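3.2 Rinse protocol and plaque scoring

Participants used the assigned rinse twice a day, after brushing, for six weeks. The Skornier formulation contained essential oils in an alcohol-free base; the Nundov control had the same color and flavor but no active ingredient. Both were supplied in plain bottles filled at the Ashour site. Participants were asked not to eat or drink for 30 minutes after each use -- water included -- and to record missed doses on the diary card.
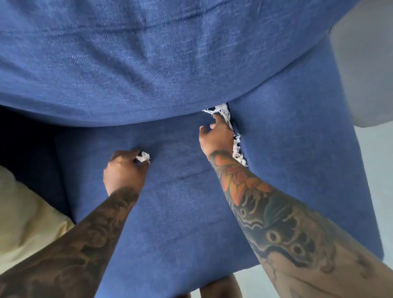
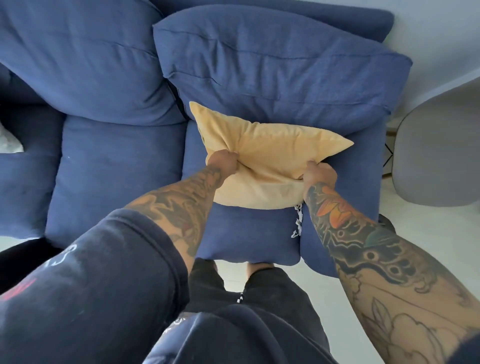 Figure 2. Hands at work on blue upholstery (first panel) and gripping a pale yellow pillow on a navy-blue sofa (second panel).

Plaque was scored at baseline and at weeks two and six by a single examiner (Mostafa Metwally), who was blind to group assignment. Third molars and crowned teeth were left out. Scores were taken on six surfaces per tooth and averaged by participant before analysis. Examiner agreement was checked by rescoring eight participants after a break of around 2 hours.

Staining was graded separately on the Wostier scale, front teeth only. Participants who missed more than five doses between visits were kept in the main analysis and removed in the sensitivity analysis -- see Section 4.1. Missing scores were not imputed.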